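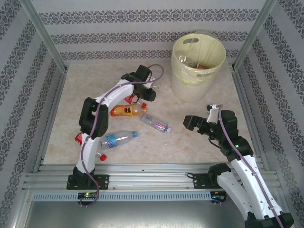 Fig. 1. Drinks bottles on the floor of the enclosure, juice and water mixed.

Session 4: Bottles, caps and labels
Notes for the packaging short course, Ottó Vörös

Bottles! I've been looking forward to this one since we finished with cartons. Nearly everyone handles a plastic drinks bottle most days, and hardly anyone gives it a second look, so today we're going to give it a good long one.

Start with Fig. 1 and the orange juice bottle near the middle. It has a red cap and a yellow-and-black label, and it's lying flat. Now find the larger of the clear water bottles, the one with the blue label and blue cap. Two drinks, two quite different colour choices, and you can tell them apart from across a room. That's the label doing its first job. (Its second job, carrying the small print, we'll come to after the break.)

Then compare the two clear water bottles I'd like you to sketch. One has a blue label, the other a small pink-and-blue one. How much of the bottle does a label need to cover before you notice it? I love this question and I still change my mind about it every year.

Lying down or standing up

A bottle has a very small number of ways to come to rest. Upright, it sits on its base and you meet it cap first. On its side, it can roll, and the direction of the cap tells you which way the whole thing points. In the figure the orange bottle's cap is to the right, while the pink-and-blue one lies at a slant with its cap to the lower right. Try the same at your own table. Drop a bottle on its side, turn it a little, and watch how the label comes round into view or disappears underneath.

Words we'll use
Neck: the narrow part below the cap.
Shoulder: where the neck widens into the body.
Body: the main part, usually where the label goes.
Base: the bottom. Turn yours over and look at the moulding, it's lovely!

Exercise (20 minutes, in pairs)
Bring one juice bottle and one water bottle, empty and rinsed, caps on. Draw each one standing, then lying with the cap towards you, then lying at a slant. Mark neck, shoulder, body and base on all of them. Write one line under each drawing saying how much of the label you can read.

Reading before next time: handout pages 13 to 20. Please keep your bottles, we need them again for the session on crushing and sorting.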